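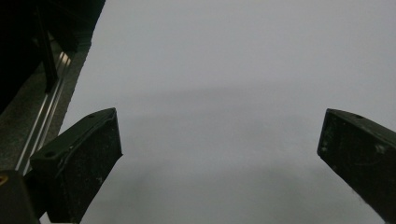
A reader wrote to me under my last post that she cooks lentils two times every week and they always taste like wet paper, and she asked if it is the fault of the lentils or of her. I answered her shortly there, but I kept thinking of it, so today I write the longer answer.

First, I don't think it is her fault. I cooked bad lentils for many years myself. In the house where I grew up, they were made only with a ham bone, and when I stopped eating meat I simply took the bone away and put nothing in its place. Of course the soup was sad. I ate it anyway, with a lot of bread.

What changed my cooking was an onion. I used to put it raw into the water together with everything else. Now I cut two onions thin and leave them in oil on a low fire for 40 minutes, with a little salt, until they are brown and almost like jam. It sounds long, but you only have to stir sometimes. I usually wash the dishes from breakfast in this time, or I answer my mail. Half of the onions goes into the pot and the other half on top, when it is already in the bowl.

The second thing is the sour part. I add it at the very end, after the fire is off. Lemon is good, but in July I prefer vinegar from the small shop in Misthorpe, where they sell it from the barrel and you bring your own bottle. They call it Drerkgate vinegar, after the street where the owner's family made it before. It is mild and a little sweet. One spoon is enough for a pot for four people, and I advise you to taste before you add the second one.

About the lentils themselves: I buy the small brown ones from Flallometti, in the bag of 1000 grams. They stay whole, which I like for salad. For soup I mix them with red lentils, one part red and two parts brown, so that the red ones fall apart and make the soup thick. I don't soak any of them. I wash them in a sieve, cover them with cold water three fingers high, and put one bay leaf and one garlic clove with the skin still on it. Salt I add in the middle of the cooking. Many people say it must be at the end, but I tried both ways and could not taste a difference in how soft they were.

For one large pot I need some 2000 milliliters of water in total, but I keep the kettle hot next to me in case it becomes too thick. The soup will be thicker the next day too, so don't worry if it looks thin in the evening.

If there are leftovers, I make a salad from the brown ones only. Cold lentils, chopped parsley, a cucumber, a few radishes, and the same vinegar. My neighbor puts raisins in hers. I was not sure about this but I ate two plates.

I also want to try the black lentils from Shen, the new grocery behind the station. The bag was more expensive than I expected, so I left it there for now. If somebody has cooked them already, please write me how long they need and if they color the whole pot.

Next time I will write about the flat bread, which I have promised since spring.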